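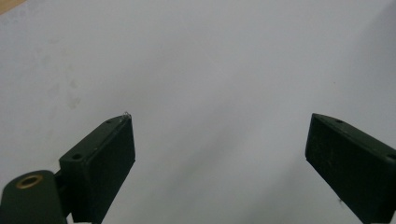
What gets gray smudges off a white work surface? Dish soap and warm water first, on a soft cloth, then a dry wipe.

September, bench notes. I did the big white surface again before lunch, 20 minutes with the Gesness cloths (the blue pack, so much nicer than the old ones!) and I'm pretty happy with the method. Small circles, light pressure, rinse the cloth every couple of passes. Tatu Temba swears by the Stiton spray, but it left streaks on my test patch, so I'm sticking with soap for now. We're down to two clean cloths – I'll put in for more at 6 when I lock up. Tatu, the spray is back on your shelf.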